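Farora fan wiki – Frequently asked questions

We use cookies to remember your reading settings. By staying on the site you agree to it. Accept | Manage

Is Farora finished or only on a break?

The series ended after 4 seasons. There were talks about a fifth one, but the writers have closed the story of the lighthouse family and the sets were given back in January.

Who is Morag Carnegie?

Morag is the harbour pilot and the main character from the first episode. In Season One she believes that her brother drowned. She learns the truth in "Letters for Plova", when Bilal Azar gives her the key of the boathouse.

Why did Bilal keep the key for so long?

He promised it to her father. Many viewers think he wanted the Magaña house for himself, but this is only said by Shengli Duan, and Shengli is lying in most of that episode. Please do not add it to his page as a fact.

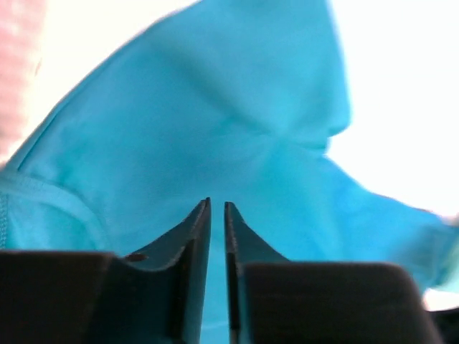
The same rule is for the theory about the burned ledger. We see the cover and 30 pages of it, never the end, so the article says "unknown" and should stay like this.

In which order should I watch the Nurklow episodes?

In the order of broadcast. The two Nurklow episodes happen before the storm, but they were shown after it, and the surprise with Mahtab Yazdani's engagement does not work if you change the order.

Does Mahtab marry Chak-lun Kwan?

No. She leaves the ceremony before the vows and takes the night ferry. They are friends again in Season Three – he even lends her the money for the bakery.

How many episodes are there?

There are 80, and the Christmas special is counted as one. Some streaming services cut it in two parts, so your numbers can be different from ours.

How can I correct a mistake in an article?

Press "Edit" and write the episode in the summary box. If you are not sure, leave a note on the talk page and an older editor will look at it. Please use Canadian spelling, so "harbour" and "grey", also in the plot sections.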